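4. Setting up your first court watch list

Last changed 2/18/23

If you got through section 3 you have Nakus installed, you have a login, and you have a big blank page with a gray button on it. Good! Now we fill it. By the end of this section you'll have a watch list that checks the Clirkberg criminal docket every morning and sends you an email when a hearing is added, moved or canceled on a case you care about.

I wrote Nakus for myself when I was covering sentencing hearings for a small weekly and kept turning up at the wrong courtroom. So the way it's laid out follows the way I work, and some of it may strike you as backward. Stick with me through the first list and then change whatever you like.

What you need in front of you

Your Nakus login
The case numbers you want to follow (names work too, but see the caution under step 4)
Your docket key from the clerk's office, the long one with dashes in it
A phone or second email address if you want backup alerts

4.1 Adding a court

1. Log in and click Courts in the left column. The list will say "No courts yet."

2. Click Add court and start typing the county. Clirkberg and Clandmont are built in. If yours is one of those, pick it and skip to step 4.

3. If your county isn't there, choose Other and paste in the web address of the public docket search page. I mean the search page itself, the one with the box for the case number, and please leave off anything after the question mark.

4. Choose Criminal, Civil or Both. You can change this later, but changing it wipes the history for that court, so take a second over it.

CAUTION: If you're going to search by defendant name, turn on Match date of birth wherever your court publishes it. My first name search in Clirkberg brought back 143 cases, and most of them belonged to other people with the same last name. You do not want to print a charge against the wrong person, and you don't want to call the wrong person's mother either. (I have done the second one. She was very nice about it.)

5. Paste your docket key into the Key box. The dashes stay in. Spaces at the end will break it, and they love to sneak in when you copy from a PDF.

6. Click Test. You should get a green line reading "Court answered." If it's red, go to 4.5.

Note: Clandmont's docket goes down for maintenance on Sunday nights and doesn't announce when it's coming back. A red line on a Sunday night means go to bed.

4.2 Building the watch list

1. Click Lists, then New list. Give it a name you'll recognize in an email subject line. Mine are things like "Felony sentencings" and "Appeals to nag about."

2. Click Add case and type or paste the case number just as the clerk prints it, letters and all. In Clirkberg the two letters in the middle tell you the kind of case, and Nakus reads them, so leave them in.

3. Press Enter. The case caption shows up on the right with the next hearing date, the judge and the courtroom. Check the caption before you go on.

4. Repeat for each case. A list holds up to 556 cases. That's an odd number, I know, it comes from how much the mail server will carry in one digest and I've never gotten around to rounding it off.

5. When you're done, click Save list. Nothing saves by itself on this page. I'm working on it.

If you already keep your cases in a spreadsheet, you can skip the typing. Save the sheet as a CSV with the case numbers in the first column, click Import, and pick the file. Any row Nakus can't read gets put in a separate box at the bottom so you can fix it by hand. A header row is fine.

Tip: Tag your cases while you're adding them. It feels like a chore and then in six months, when an editor wants every weapons case that's waiting on a sentence, you'll be so glad you did. I use the charge, the stage, and the name of whoever on staff is following it.
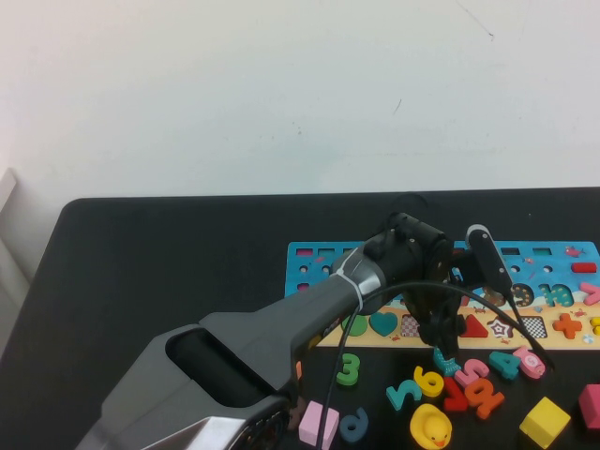
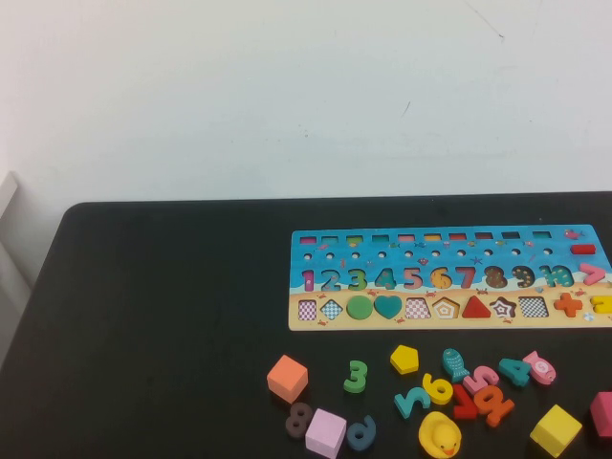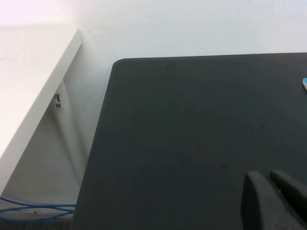 4.3 Choosing your alerts

OK, so your list is saved and you're looking at a row of switches. They're all off to begin with.

New filing. Sends an email whenever a document is added to the case. In a busy murder case this can be a lot of email. In a traffic case it might be one a month.

Hearing added. You want this on.

Hearing moved or canceled. You want this on too. Judges move things late in the day, and if you're driving an hour to watch a plea you'd like to know before you leave.

Custody change. Only works in Clirkberg for now. It tells you if someone has been booked, bailed or transferred, according to the jail roster.

Disposition. Plea, verdict, dismissal or sentence. The alert carries the words off the docket and nothing else. Dockets are shorthand typed by busy people and they get corrected, so read the judgment itself before you write down a number of months.

To set the alerts:

1. Flip the switches you want for the whole list.

2. Click any single case to override them for that case alone. A small blue dot marks the ones you've overridden.

3. Under Timing, choose Right away or Morning digest. The digest goes out before the courthouse opens. You can pick both, and for a trial week I'd say do.

4. Click Send me a sample. If it hasn't turned up in your inbox within 20 minutes, look in spam, then see 4.5.

Note: Alerts go to the address you signed up with. To add a second one, go to Account, then Addresses, and click the link in the confirmation message. The second address gets nothing until you've clicked that link, and people forget this constantly.

4.4 Sealed, expunged and juvenile cases

Please read this part even if you're skimming.

Sometimes a case you've been watching disappears from the public docket. Nakus will show it in gray with the word Withdrawn, stop checking it, and delete its stored entries after 11 days. I set that up on purpose and there's no switch to turn it off. If a judge has sealed a case or a record has been expunged, you shouldn't be sitting on a private copy that my program made for you without your noticing.

1. When you see Withdrawn, call the clerk and ask if the case number is still good. Very often it's been merged with another case or moved up to a different court, and then there's a new number.

2. If there's a new number, click the gray case, choose Replace, and type it in. Your tags and notes carry over.

3. If the clerk says the case is sealed, click Remove. Your own notes go with it, so copy out anything you wrote yourself and need to keep.

CAUTION: Don't try to add juvenile cases through the Other option. Some older search pages let them slip through by mistake. If one shows up in your list, remove it and let the clerk know.

CAUTION: I'm not a lawyer and this guide isn't legal advice. Rules on what you can publish, and on what you can do with criminal records in hiring or renting, change from place to place. Ask somebody qualified where you live.

4.5 When it doesn't work

"Court refused the key." Nine times out of ten it's that trailing space. Clear the box, paste again, and hit Backspace once at the end if the cursor isn't sitting right up against the last character. Keys also run out. The clerk's office will issue a new one if you ask, and you paste it over the old one.

"Court did not answer." The docket site is down or slow. Open it in your browser. If it loads there, wait a bit and click Test again. If it doesn't load there either, you'll have to wait for the county.

"Case not found." Look for a zero typed as a letter O. Then look at the year. Cases filed before the county moved to the new system sometimes carry an extra digit, and you'll need to leave it out.

No emails at all. Add the Nakus address to your contacts and send another sample. If you're on a newsroom mail system, your IT people may be holding it back.

Duplicate alerts. You've got the same case on two lists. That's allowed, and I do it myself, but you can click Merge alerts on the Account page so you only hear about it once.

Calendar shows the wrong time. This is nearly always the Nautiyal add-on, which is what puts the hearings into your calendar. Open Nautiyal's settings, set the time zone by hand, then turn the sync off and on again. The old entries don't fix themselves. Delete them and let them come back in.

4.6 Before you move on

Do one dry run. Pick a case with a hearing tomorrow, look it up on the county's own site, and compare the date, the time and the courtroom with what Nakus gives you. If they match, you're set up. If they don't, believe the county, and then send me the case number so I can see what went wrong.

Sharing a list with somebody else in your office is in section 5, along with printing a one-page hearing sheet for the week.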